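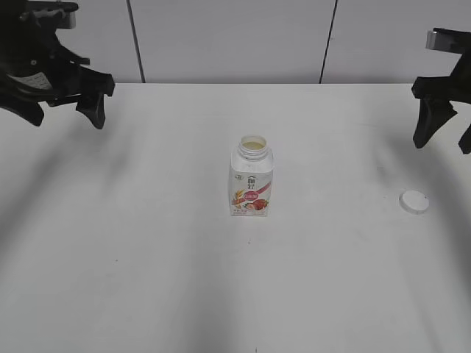
Bottle in the middle, cap on the right, both grippers open.

1/ We are collecting examples for the cap task at Modach. We have 237 so far and the plan is 1000, so I will be at this table for some time.

2/ Dayana Villanueva asked me if we change the place of the cap. Yes – every 20 examples I move it a little. The bottle I turn also, but less often.

3/ If I make a mistake with the left arm, I keep the recording and mark it. Rangi Ngata wants to look at these separately.

4/ Tomorrow the same task with a taller bottle.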